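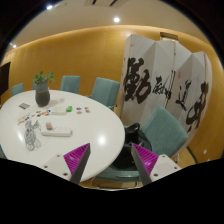

I have been meaning to write up the meeting room for a while. It's the one at the end of the corridor in our bit of the Standeck building, past the kitchen, and it has turned into the place where small things get put down and left. We share it with two other firms, Brostel and Wirkedance, so it's easy to assume that whatever is on the table belongs to somebody else.

I had an hour before an 11 o'clock meeting and decided to clear the table properly.

It's a good table, to be fair to it. White, glossy, big enough for the teal chairs to go all the way round without anyone banging knees. The trouble with a shiny white top is that everything on it shows, and that day there was a plant, a power strip, some cable, a few small boxes and a lot of little coloured bits and pieces. The stickers were the worst of it. They came from a pack of 200 we bought for a planning day in June, and they have been spreading ever since.

I started with those. Anything still usable went into an envelope and the rest went in the bin. Then the cables. My method is the same as at home: undo the whole thing, lay it out straight, then wind it up again in loops as long as my forearm and tie it in the middle. If you wind it round your hand it comes out kinked and you get a knot the next time. I used 3 of the fabric ties from the drawer.

The chargers took longer, as they always do. People plug them into the strip, forget them, then go and buy another.

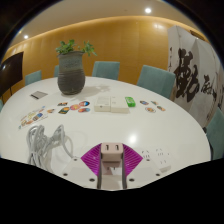
The two-port USB charger, with the power strip to its right and the bundled cable on the left.

I like the small block chargers with two ports, and I'd rather have one of those on the table than a row of single plugs. My plan is to keep one in the room for good, with a label on it saying so. The label maker is a Yazzie and takes a 12 mm tape that the stationery cupboard never has, so for now it's masking tape and a biro.

The plant stayed where it was. I did give it some water and wipe under the vase. The chairs got pushed in, and a bag that had been left on one of them went to the front desk.

The whole job took 40 minutes, including finding a cloth. I've put a shallow tray on the shelf by the door for odds and ends, and I'll empty it at the end of each month. Next is the cupboard under the screen, which has a box of old remote controls in it and at least one kettle lead.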